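About Brodden Water Services

Brodden designs, builds and looks after small wastewater treatment plants for towns, caravan parks, schools and food processors. Our head office and workshop are in Cardale. A second depot at Monden handles the inland sites.

The business started with septic tank inspections. Councils kept asking us what could be done for places too spread out for a full sewer and too built up for every house to have its own tank. We began putting in shared package plants, and that is still most of our work. We now look after 294 sites. The smallest serves a single campground and the largest treats wastewater for a town of 1000 people.

What we do

We survey the site, size the plant and prepare the drawings for council approval. Tanks and pipework are put together in the Cardale workshop and trucked out. Once a plant is running, our service crews visit on a fixed schedule, take samples of the treated water and send the results to the owner and the regulator. Sludge is pumped out by our own tankers.

Most of our plants use aeration followed by settling and UV disinfection. Where the owner wants to reuse the water on sports fields or tree lots, we add a sand filter. We also repair and upgrade plants built by other companies, including older concrete ones that no longer meet their licence conditions.

In 2 of the shires we work in, we run the plants under a long-term contract with the council. The council owns the assets and sets the charges. We carry the operating costs and report every quarter.

Our people

Brodden employs 35 people, including engineers, plumbers, electricians, tanker drivers and a small office team. We take on apprentices each year, and applications close in December.

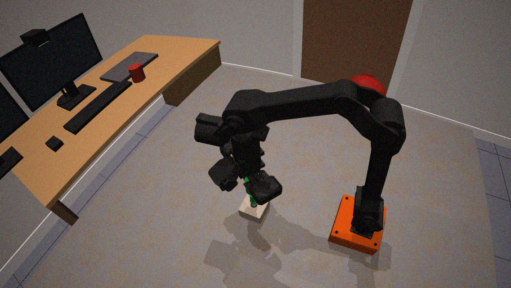
Simulated robot arm with its gripper at a small green object.

Zaugg sampling program

Zaugg is our name for the sampling and reporting program included with every service agreement. Owners can log in to see test results, service notes and the date of the next visit. Paper copies are available on request.

Contact

The Cardale office is open weekdays. For alarms and overflows after hours, call the number on the label inside your control cabinet.

Page last updated Wednesday, January 7, 2026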